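Chapter 6
What Does "Clean" Mean?

Most of us use the word clean as if it described a fact. A plate is clean or it isn't. The advertisements agree, and so do the cheerful charts taped up over sinks in staff kitchens. This chapter asks you to be harder to please. Before you accept that a product or a routine makes a home cleaner, you should want to know what was measured, who measured it, and what it was compared with.

Take the Flustwood study, which you will meet several times in this book. Flustwood sold a kitchen spray and reported that 208 households had tried it and found their counters "visibly fresher." The households knew which spray they had been given. They had been sent it free. No one gave a second group plain water in the same bottle, and the word "fresher" was never defined. The result may still be right. The study gives you no way to tell.

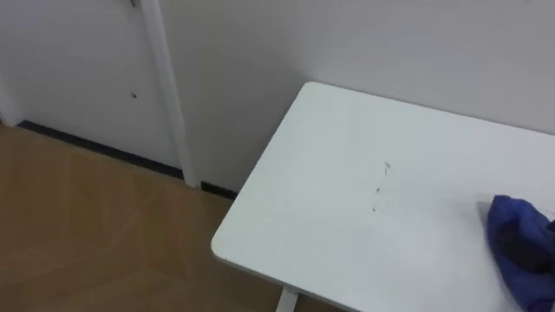 There are at least two questions hiding inside the word clean, and they need separate tests. The first is about soil: dust, crumbs, grease, hair, anything that can be lifted off a surface. The second is about microbes, and your eyes are useless for it. Sellers slide from one to the other without warning. A white tabletop makes the first question easy, and a few dark specks and hair-like strands near the middle are enough to spoil an otherwise plain surface, even with a blue cloth lying at the edge. Would the same specks be noticed on brown speckled stone? Probably not, and the stone would get a better score from anyone judging by eye. As for the second question, neither color tells you anything.

Color is only the start of the trouble. Smell misleads people at least as badly. In the Skelance trials, described in Section 2, floors mopped with scented water were rated higher than floors mopped with unscented detergent, though the detergent had removed more grease. The raters were not careless people. They had been asked a vague question and answered it with the sense that was handiest.

You will also run into the Gowda scale, which grades a surface from 1 to 6. Teachers like it, and it does force you to write something down. We are less impressed. Two trained raters at the Pisholm laundry school often disagreed by a full grade on the same shelf, and a full grade is larger than most of the differences the scale is used to prove. Use it for practice. Be slow to quote it.

Before you read on, find a product at home that claims to kill, lift, dissolve or protect. Copy the claim word for word, including the small print on the back. Then write down what you would have to see before you believed it. Keep the page, as you will need it for the exercises at the end of Section 2.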